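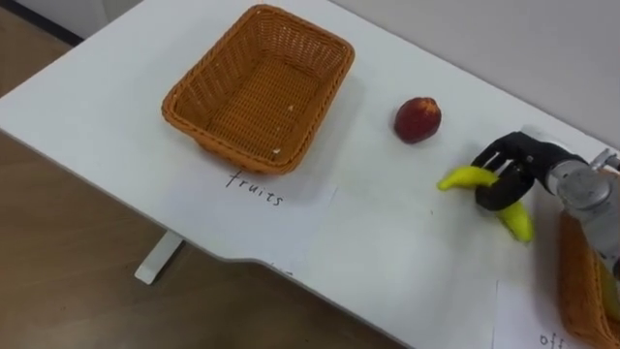
# The long tour and the short memory

Every few years the people who run cricket discover that cricketers get tired. There's a report, a round of interviews, a promise to look at the calendar. Then the calendar comes out and it is two tournaments longer than the last one.

The latest version of this ritual is the shared window, a scheme drawn up by the consultancy Wojcik and now being passed around the boards as though it had come down from a mountain. The idea is simple enough to fit on a beer mat. Franchise leagues get fixed slots. International tours fit into the gaps. Players get a guaranteed rest. Everybody is better off, and the broadcasters are happiest of all.

I've read the thing twice and I'm still looking for the rest.

## What the plan says

It says a leading player should spend no more than 146 days a year on duty. That sounds merciful until you look at what the plan means by duty. Match days count. Training days at a national camp count. Flights don't, and neither do net sessions before a franchise season, sponsor days, fitness tests or the days lost to rain while everyone sits in a dressing room with their pads on. A fast bowler can be flown across the world, put through a week of nets in heavy heat and handed over to a physio without using up a single day of his allowance.

Nor is it a limit in any way a player's body would recognise. A board can go over it with the player's consent. Anyone who has watched a 22-year-old on his first central contract knows how hard that consent is to get. He'd consent to bowling through the tea interval.

Then there are the gaps themselves. The plan leaves room for two long tours a year per country, and by long it means three Tests. Five-match series are described as "heritage fixtures", a phrase that ought to worry anyone who has seen what happens to buildings once they get called that.

## The view from a smaller ground

The window has been sold as a rescue for the smaller sides, so I went to see one of the places it's supposed to rescue. Haltell plays in the second tier, at a ground with a proper slope and a pavilion that could do with a coat of paint. It holds 1,600 if people are friendly about it. On the March morning I turned up, the outfield was too soft for a roller and the first home game was still weeks off.

Clubs like this used to make a good part of their summer money from one day: the touring side's warm-up match. The tourists would arrive a fortnight before the first Test and play a few of these, half of them in sunhats, and the ground would be full. Children got autographs. The bar did more trade before lunch than in the whole of May.

Those matches have been dying for years and the window finishes them off. Under the new timings a touring team lands, has a closed-door session with its own net bowlers and walks out for the first Test inside the week. The scheme offers the smaller grounds a payment to make up for it, drawn from a central pot. How big a pot, and who decides the shares, is left for a later paper. Later papers are where this sort of money usually goes to live.

I asked at the club what they'd been told. They had been sent a slide with an arrow on it.

## Tired, compared with whom?

The case for the window rests on workload figures from Lostix, which sells player tracking to a number of the leagues that would gain a fixed slot. I don't say the figures are wrong. I'd only like them to be looked over by someone who isn't paid by the competitions they happen to flatter.

The headline finding is that bowlers break down more often on long tours than in short leagues. The sample is 401 spells of injury, which seems a fair number until you ask how they were sorted. If a bowler played six weeks of franchise cricket, flew straight to a Test series and went lame on the second morning, that went down as a tour injury. It happened on tour, after all. By the same reasoning, most hangovers are caused by breakfast.

Long tours do wear people out. Players have said so for as long as there have been long tours, and the ones with small children say it loudest. Months in hotels are bad for marriages and not much good for batting. Anyone who pretends the old six-month slog was a golden age should read a few memoirs from the people who went on it. But the old tours had slack in them. A player out of form could go up-country and make a quiet hundred against a state second eleven. A player with a sore side could miss a match that didn't matter, because there were matches that didn't matter. Take those out and what's left is shorter and harder.

## The Jerden test

There has been one trial of sorts. The Jerden Trophy, a four-team affair played last winter, ran on the new timings with fixed rest days and a cap on travel. Its organisers call it a success, and the surveys of players were warm.

It lasted 19 days. Nobody played a first-class match. Three of the four squads had no international cricket on either side of it, so their players came in fresh and went home afterwards. I could design a workload scheme that passed that trial, and so could my dentist.

A fair trial would put a full Test side through a whole year of the window, with the awkward bits left in – the delayed flights, the late call-up, the league final that runs into the first day of a camp. No board has offered to go first. The boards are due to vote before the season starts, and the paper on payments to the smaller grounds is expected some time after that.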